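Tollton office to pack its own welcome boxes

Drosteck will assemble its staff welcome boxes at its Tollton office from August, ending a contract under which the boxes were packed off site and shipped on pallets.

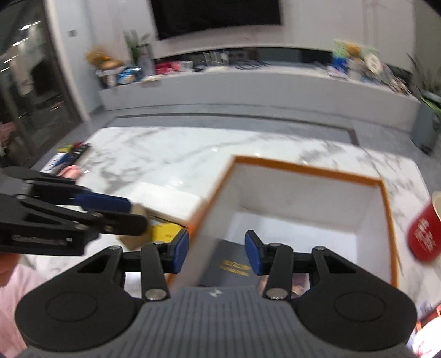 The company sends a box to each new hire and to staff moving between offices. Volume last year was 1,000 boxes across 9 sites, of which 400 went to addresses served directly from Tollton. Under the old arrangement every box held the same items. Local packing allows the contents to be changed by job and by site.

The box is open at the top during packing and takes a separate lid. It is white with an orange rim, a color pairing carried over from the previous version. Contents are drawn from a short stock list that includes mugs, small cardboard cartons and printed items. A packing sheet for each site states what goes in and in what order.

Francine Campbell, office services lead at Drosteck, said the main problem with the old boxes was movement in transit. Heavy items had been placed last, on top of lighter ones, and shifted when the box was turned on its side.

"The mug is the item that causes damage," Campbell said. "It now goes in against a wall, wrapped, and the smaller cartons fill the space next to it. Flat items go down first."

The revised order was tested by mailing packed boxes from Tollton to the Holroyd office and back. The company said breakage in the test was limited to one mug handle, in a box that had been packed without wrap.

Packing will be done on ordinary tables instead of a dedicated line. Each table is set up for one box at a time, with loose stock kept to the sides and the box placed within reach from either side. Drosteck said it had considered fixed trays for the stock but dropped the idea after trials, as the items vary too much in size and the trays took up table space needed for the lids.

Volodymyr Lysenko, who manages supplies for the Tollton and Holroyd offices, said the box dimensions would stay the same so that existing shipping cartons could be used. Each carton holds 4 boxes. Lysenko said a deeper box had been priced but would have reduced that to two.

Stock will be ordered through Farura, which already supplies paper goods to the company. Orders will be placed monthly, with a reserve held at Tollton to cover late deliveries. Items left over from the previous version will be used up first, so some boxes sent out in the early weeks may contain a mix of old and new printed material.

Site managers have been asked to return their packing sheets before the end of the month. Sites that do not send one will receive the standard contents.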